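Reviews > Simulation > Two-handed kits > Joltport gallery

Latest Reviews Galleries Bench notes Forum Contact

Joltport with the Tunon kitchen pack: gallery and quick notes

Hedvika Šindelář

Quick one, trial licence runs out Tuesday and I want this up before then. Seven days with Joltport, the simulation service for practising two-handed jobs before you let real hands anywhere near real crockery. You rent it by the seat, pick a pair of arms, pick a room, drive the thing yourself or let a script do it, and it saves every run for training. I had it with the Tunon kitchen pack, which is an add-on, and a pair of Horkholm tracking gloves I already owned. Setup notes, money, gripes, then the render.

Price

$2000 a seat for the year. Tunon pack is seperate. Gloves not included and not needed, you can drive it with a keyboard and mouse if you hate yourself. No monthly plan, I asked. They said maybe in November, so we'll see. For a small shop that's a big chunk up front, though you do get support from people who have used the product, and they answer on the same day.

Getting it going

Installer is fine. Licence server is not. Dropped me twice in the first afternoon and wouldn't let me back in until I'd closed every window and waited. Since the patch, ok. The manual is a PDF, 208 pages, no index, search works about half the time on my reader. The good stuff is in the back: joint limits, camera set-up, how to swap the hands out. Start there. Skip the tour chapter.

Runs on my ordinary desktop if I keep the shadows on low. With everything turned up it gets sluggish whenever the fingers close on something. Laptop, forget it.

The arms and hands

You can pick simple two-jaw grippers or full hands. I went back and forth. Jaws are quicker to learn and the physics is happier with them. Hands are what I was asked to look at, so hands mostly. Fingers can be driven together as one curl or one at a time. One at a time with gloves is lovely once it's calibrated. Calibration is a pain. Flat palm, fist, thumb to each finger, over again if the phone rings. Mine drifted by lunch each day and I ended up redoing it after every coffee.

Thumbs are the weak bit. Horkholm reads my thumb a touch further out than it is, and Joltport takes that as gospel. There's an offset slider under Advanced > Hands > Mapping. Move it in small steps. I went too far first go and the thumb folded through the palm, not pretty.

Wrists, good. Elbows, leave them on auto.

The Tunon pack

Worktops, sinks, shelves, small appliances, a drawer of cutlery, a heap of cups and bowls. Objects have proper mass and you can edit it in a plain text file, which I like a lot. Drawers and doors move if you tick the box when you place them. If you don't tick it they are solid lumps and you'll sit there tugging at a handle like a fool. I did.

Randomiser is the reason to buy it. Set a region on the table, set how far each object may turn, whether it may fall over, and it shuffles between runs. I asked for 2000 shuffled starts overnight and there were 2000 in the folder in the morning. A handful had things half sunk in the worktop. Filter them out by height, there's a script in the forum for that, works well. Should really be built in.

Lighting is a bit flat out of the box. Fine for training on shapes, less good if you care about shiny things. Metal pans look like grey plastic to me. You can drop your own light files in.

Saving runs

Each run saves as one file with joint positions, images and a note field. Use the note field!! I didn't on day one and now have a folder of runs called run and a number and no clue what any of them were for. Export to the usual formats works. Export with a filter on does not, it quietly exports the lot. Reported, they're on it.

Replay is great. Scrub along, pick a moment, take over from there with the gloves. Saved me loads of time on pours and handovers, where the first part is always fine and the last bit isn't.

Compared with

I've only used Mirzaei for any length of time. Mirzaei is better at soft stuff, cloths and bags and so on. Joltport is better at two hands at once, and the menus are less of a maze. If you fold towels for a living, Mirzaei. Cups, lids, doors, trays, I'd go this way. Neither is much chop at liquid.

Gripes, short list
- licence server, see above
- undo only goes back one step when placing objects
- camera presets reset on every update
- black bars on saved stills unless you match the window shape by hand
- the gloves menu has two Save buttons and they don't save the same thing

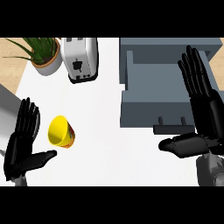
Regrasping is the job I'd judge any two-handed kit on, and Joltport does it better than I expected for the money. Picking up an upright cup proves very little. Allow tipping in the randomiser and you get starts like the little yellow cup, lying over on its side with its mouth turned away to the upper left, closer to the left hand than the right, and now somebody has to decide which hand goes first and where the thumb ends up. Both hands up in matte black, thumbs in toward the middle. Nice open bit of white table between them to work in, toaster and plant kept well back. My advice, get a tipped cup going with one hand before you bother with handovers, and leave the finger friction at default till you have. Would I pay for the seat? Yes if it's your day job. For a hobby, wait for the monthly plan.

Comments (4)

Shahram Parsa
Good writeup, ta. Which friction default, the one in the scene or the one in the hand file? They're different in my install and the hand one wins.

Hedvika Šindelář
Hand file. Didn't know the other one was ignored, that explains a whole evening. Will add it.

benchgoblin
Second the note field thing. Also you can bulk rename from the run list, right click on the column header, took me ages to find.

tilly_k
Does the Tunon pack work with the two-jaw grippers or only the full hands? Can't see it on their page and I've got jaws on the real arms at work.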